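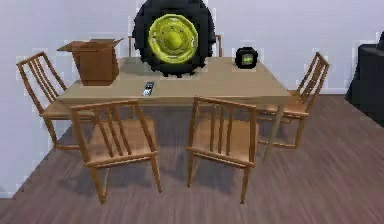

Will the robots be doing my job before they are doing anyone else's? A packer on the second shift sent that in, and most of the other questions we received were some version of it. The answers on this page apply to the Vavholm site only.

Print this page | E-mail this page

What is being automated?

Picking and boxing in the mixed-goods hall. Mixed goods means anything that does not travel on a standard tray: wheels and tires, small electronics, household items, returns. The trays themselves went over to conveyors years ago and are not part of this project.

Why does the training take place in a simulated room?

The control software, Bremuser, practices on a computer before it is allowed to move a real arm. The rooms are put together from stock furniture and objects of very different sizes, so a tire may share a dining table with an open cardboard box and something no bigger than a phone. The software has to work out what is on the table, what can be lifted and what should be left alone. A chair back in front of an object is a fair test, and so is a big object standing in front of a chair.

How many jobs are affected?

There are 182 people in the mixed-goods hall, all shifts counted. Of these, 27 have picking as their only task, and their job descriptions will change. No one will be let go because of the first phase. Vosero has put that in writing, and the letter is posted by the time clocks. It does not cover a second phase, which has not been approved.

What will the 27 do?

They can choose between three roles: cell operator, exceptions desk or goods-in. Cell operators start, stop and clear the arms. The exceptions desk handles whatever the arms refuse. Goods-in is the same work as now, with more hands. If too many people ask for the same role, length of service decides.

Will my pay change?

Base pay stays the same or goes up. The piece bonus ends for anyone who moves to a cell, and a flat supplement replaces it. Fast pickers may lose money on this – we have had that complaint, it is correct for a few people, and it is still being discussed.

Who teaches the software what is right and wrong?

Pickers do, on paid time. You sit with a screen and mark attempts as good, poor or unsafe. So far nearly 700 attempts have been marked this way. Pickers have flagged things the engineers at Innes missed, such as lifting a box by its open flaps.

Do I need computer skills?

No. The cell operator course takes 14 hours, split over two weeks. It is held during your shift, and you may repeat it once.

Does the system record me?

The arms log their own movements and every stop. A log shows that a stop button was pressed and when. It does not show who pressed it, and stops are not used in reviews.

When does it start?

The first cell opens on 14th November, with one arm. A second follows in December if the first has run without an injury or a serious stop.

Where do I send a question that is not here?

Use the box outside the canteen or speak to your shift lead. Unsigned questions are fine.

Contact | © Vosero, Vavholm site | Back to top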